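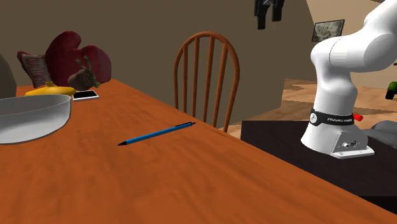 The Last Bus to Olwood

The 227 was already pulling out when I got to the stop at Flaltness, so I did what any sensible grown woman would do and ran after it, waving a leek.

It stopped! The driver opened the doors and looked at the leek and said, "Olwood?" and I said yes, Olwood, please, and fell into the front seat with my shopping all over my knees.

I had lived in the valley since September and had never once been past Costigan. Everyone at work went on about the top road, and they were right, it was glorious. The bus climbed and climbed (you could hear it thinking about every bend) and then the hedges dropped away and there was the whole sea, pink from end to end, with the lights of the ferry crawling across it.

"Good, isn't it?" the driver called back.

"It's wonderful!" I said, far too loudly. A boy two rows behind me took out his earphones to have a look as well.

We stopped at the top for six minutes because we were early. The driver poured tea from a flask and the boy shared out a bag of crisps, and we stood on the verge in the wind, three strangers with our coats flapping, until the pink had gone and the first stars were showing over the water.

My sister was waiting at the Olwood stop with a torch.

"You're late," she said. "Did you get the leeks?"

"I got one," I said, and held it up.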